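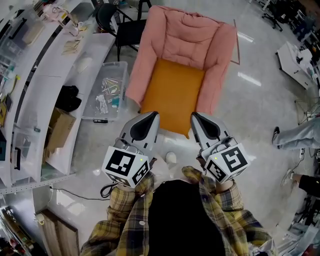
Stilska Armchair, Pink

$200, Bassi cushion included

I'll admit I have a soft spot for this one. When I started picking chairs for Undden I wanted a proper small armchair, the kind you sink into with a mug and a phone call you've been putting off, and most of what I tried was either gorgeous and hard as a bench or comfy and the size of a parked car. The Stilska is the first one I've sat in for a whole afternoon and been sorry to get up from. And it's pink! Really pink, all over, so if you were hoping for a hint of blush you may want to look at the oatmeal instead.

The backrest is quilted and the padded arms wrap around from it, so you get a bit of a hug when you sit back. I'm a sideways sitter (legs over one arm, terrible posture, don't care) and the padding is good for that too. If you like to perch upright and type, you'll probably want a firmer cushion behind you. My sister-in-law types in hers all day with a bed pillow stuffed at her back, and she won't hear a word against it.

About the color

More people write to me about the color than anything else. Screens do funny things to pink. On my laptop it looks close to bubble gum, on my phone it goes more toward salmon, and in the evening under a warm lamp it gets softer again. If you're matching it to a rug or a wall, please ask me for a swatch first. They're free, and I'd much rather mail you a scrap of fabric than have you send back a chair.
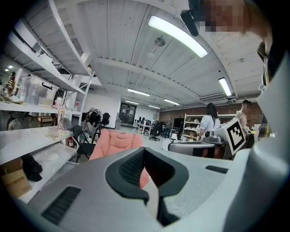

Stilska upholstery with the ceiling lights on.

It comes in oatmeal and a dark green as well, though the green sells out fast and I don't expect more until June.

The Bassi cushion

Every pink Stilska comes with a Bassi cushion in orange-yellow. I went back and forth on this for ages. The maker wanted to pair it with a matching pink one, and it looked fine, very tidy, a little like a bridesmaid. Then I threw the mustardy one on it just to get it off the table and that was the end of the discussion. The two colors make each other look better, and if you hate it, the cushion moves to your bed or your couch and no harm done.

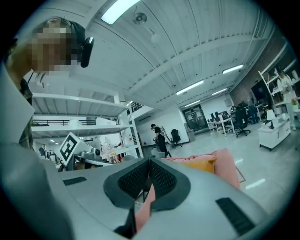

I leave mine flat on the seat when I want the extra height and prop it up when I don't. The cover zips off and goes in the machine on cold. Don't tumble dry it, I shrank my first one and had to wrestle the insert back in like a sleeping bag. You can buy spare Bassi covers separately, and they come in all the Stilska colors.

Size and the boring bits

Width: 83 cm across the arms (measure your doorway, please, and the turn at the top of the stairs)
Assembly: under 5 minutes, tool is in the bag
Colors: pink, oatmeal, dark green
Cushion: one Bassi, orange-yellow with the pink chair
Cover on the chair: fixed, spot clean only
Guarantee: 4 years on the inner frame

I know, centimeters. The maker works in them and every time I convert I get it wrong by a hair, so I've left it alone.

Cleaning

A damp cloth and a little dish soap takes care of most things. Dab, don't scrub, and let it dry before you decide the mark is still there. Crumbs like to hide in the quilting, so run the small vacuum attachment over it every now and then. Mine has survived coffee, a leaky pen (mostly) and a cat who thinks of it as hers. If you have a cat who claws, I would be careful with this one or any padded chair.

Keep it out of strong sun if you can. Pink fades faster than you'd think, and it won't fade evenly if one arm sits by the window.

Where to put it

It's happy in a corner, but I like it pulled out into the room where you can see the shape of the back. It holds its own next to plain things: white shelves, black metal, a bare wall. I had worried it would look like a toy in a big room and it doesn't, it just looks like the place you want to sit.
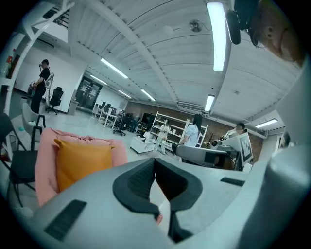 Pink Stilska with the Bassi standing up against it, next to a black chair with thin metal legs.

If you want something to go with it, the Skirkus side table is the right height for the arm and slim enough to squeeze in beside it. I keep one on the left for my tea. The Skirkus footstool is nice too, but it's a bit low for tall folks, so try it before you commit.

Delivery and returns

The chair ships in one big box that's awkward more than heavy. I can carry it on my own across a room but I wouldn't want to take it up a flight of stairs, so grab a friend. The padding is squashed when it comes out of the plastic. Give it a good shake and a night to puff back up before you write to me in a panic!

You can send it back if it isn't for you, as long as you kept the box. Please keep the box for a couple of weeks. I'll arrange the pickup and you pay the return shipping, unless something arrived damaged, in which case I pay and you get my apologies too.

Price and colors last checked March 2024. Swatch requests go through the contact form, just put "Stilska" and the color in the first line.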